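So I went to the Grostdale town council meeting after all. I'd told myself I would stay home, but they were finally voting on the Stostel Road parking permits and I've been grumbling about that since May, so off I went with a thermos and a bag of pretzels.

The permit thing was item 10 on the agenda. Item 5 alone ate up most of the evening! It was the Onamico drainage contract again - the one they already tabled twice - and half the council hadn't read the new version. One of them asked which page the price was on. It's on the first page, in bold.

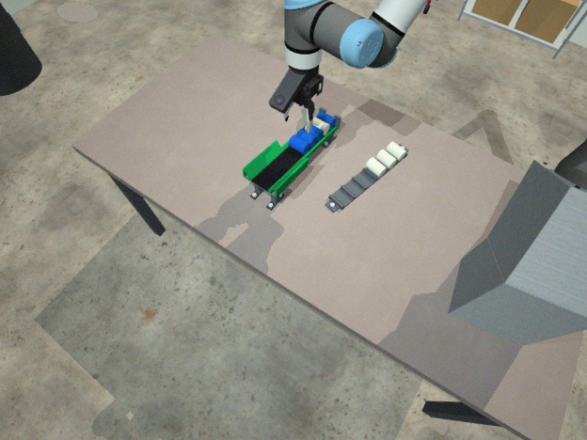

Robot arm over a table, computer rendering

When they got to parking, the petition had 563 signatures on it, and the clerk read out a letter saying 46 of them had to be tossed for missing addresses. Fine, toss them, that still leaves plenty. But then the Kang Street people wanted their block added to the permit zone, and that apparently means a new public notice, and the whole thing got pushed to the next meeting. I could have screamed.

I did get my three minutes at the microphone. I talked too fast and forgot my part about the snow plows, which was my best part.

Next one is later in October 2002, same room, and I'll post the agenda when the clerk puts it up. If you live on Stostel, please come. Bring something to eat.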